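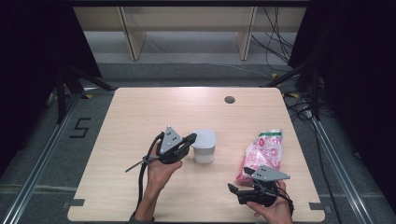 Hjørdis Grønli wrote to us in August that she would put the jar down first and open the packet second, every time, and that the one evening she did it the other way she was picking bits out of the carpet until bedtime. We have moved her advice up to step 4, where it should have been all along!

Section 3: Setting up the table and filling your first jar
29th May
By Wanting Jin

By now your Brisitz table should be standing level and the top should be wiped down. If it still rocks a little, please go back to Section 2 before you carry on, as a full jar is a good deal heavier than you expect and a wobble that seemed harmless yesterday will start to bother you. The rest of this section takes you from a clean top to a closed jar, and there is no hurry about any of it.

1. Turn the table so that the round grommet hole is on the far side from you. You can work with it on the near side if the room insists, but small dry things do find their way to it (rice is the worst, lentils a close second).

2. Fit the cover into the grommet hole if you have no cord running through it. Press until it sits flush.

3. Check that the jar is clean inside and out. Run a dry cloth around the inside of the lid as well, where a little water likes to hide after washing.

4. Stand the jar upright near the middle of the table, at least 40 cm from the edge nearest you if you have the space. Leave the lid on for now.

5. Lay the packet flat to the right of the jar, or to the left if that is your better hand. Give it a gentle shake first so the contents settle away from the end you mean to open.

Note: Soft packets slide. If yours keeps creeping toward the edge, a folded dish towel underneath will keep it where you put it.

6. Take a moment to look over the top before you open anything. Cups, phones and pens can all go somewhere else for ten minutes.

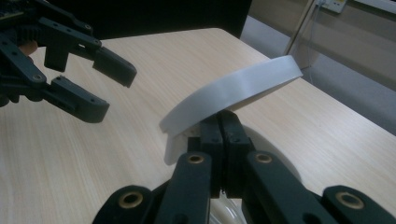
Fig. 2. Tabletop, close view.

7. Take off the lid and set it down with the inside facing up.

8. Open the packet along one short end. A small opening pours more neatly than a wide one, and you can always make it bigger.

9. Hold the jar steady with one hand and pour with the other. Stop about a finger's width below the rim. Our 700 ml jar takes most ordinary packets, though a few of the fluffier cereals will leave you with some over.

CAUTION: Do not lean on the table while pouring. It is made for jars and elbows, and we would rather you kept your full weight off it.

10. Put the lid back on straight and press evenly all the way around. Lift the jar by its body, never by the lid.

If there is anything left in the packet, fold the open end over twice and clip it. Label the jar while you still remember what went in and when it should be used up. Spare lids and grommet covers can be ordered together under part number 2783.

Related
Section 2: Leveling your Brisitz table
Section 4: Washing and drying jars and lids
Wyss shelf bench: assembly on carpet
Grorkum labels: which pen to use
Spare parts list, page 47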